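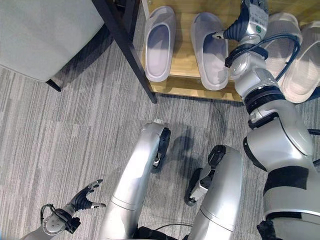 Low wooden shoe rack with gray slippers, on the patterned carpet.

Notes from the Karitz House residents' meeting, 19/08/2019

Hi all! Getachew Belay here, taking the minutes again (I said I'd do it until someone else offered, and my inbox has been very quiet). I've typed these up from my own scribbles, so if I've got you wrong, shout and I'll fix it before they go in the binder.

There were 13 of us, which is a good turnout for August. Hugo Fleury ran the meeting. Apologies from both Delaunay Street households, who are away.

Last meeting's minutes
Agreed, with one fix. I'd written that the side gate would be painted green. It's staying black. Sorry!

The boiler
This took up most of the evening, so bear with me. We had two quotes to look at. Skarov want to swap the whole thing out and would do it in one go, with the heating off for two days. Clurketti think they can keep the old one going with a new pump and a good flush, and their price came in at nearly 4,000 dollars less. Hugo was all for Clurketti. I was too, at first, but then the top floor folks reminded us how cold their radiators were last December and I started to waver – they were wearing coats to breakfast!

We went back and forth on it for a good long while. Somebody asked how long the repair is guaranteed for and none of us could find it in the quote. So no vote yet. Hugo will call Clurketti and ask, and I'll ask Skarov if we could pay in two parts. We want this settled at the next meeting, before it gets cold.

Laundry room
The second dryer is eating quarters again. Hugo has taped a note on it. We agreed to spend 165 dollars on the repair, and if it breaks after that we'll talk about getting rid of it. Please, please clean out the lint tray. I pulled out something the size of a hamster last week.

There was also a request for later hours on weekends. Most people were fine with 10 p.m., but the apartment right above would like 9:30, so 9:30 it is. I'll change the sign.

Garden and the plum tree
So many plums this year! Take a bag, take two. The ones on the ground are bringing wasps, so we'll do a cleanup one evening and I'll send a message around once we have a time. I can bring rakes. We still need a ladder that doesn't wobble.

The back bed stays as it is until spring. I put in a word for tomatoes and got some polite nodding.

Money
We have 422 dollars in the small repairs fund before the dryer comes out of it. Hugo would like receipts handed in within the month, on paper, with your apartment number on the back. (I'm the main offender. I know.)

Other things
– The bike room key is missing. If it's on your ring, put it back on the hook, no questions asked.
– Packages: please don't leave them on the stairs overnight.
– The hall light on the second floor flickers. Hugo has a bulb and will try that first.
– Summer potluck leftovers: a blue casserole dish and a big serving spoon are still in my kitchen. Come and get them!

We wrapped up a little after nine. Next meeting is same place, same time, and Hugo will put the date up by the mailboxes once the quotes are sorted out.

Getachew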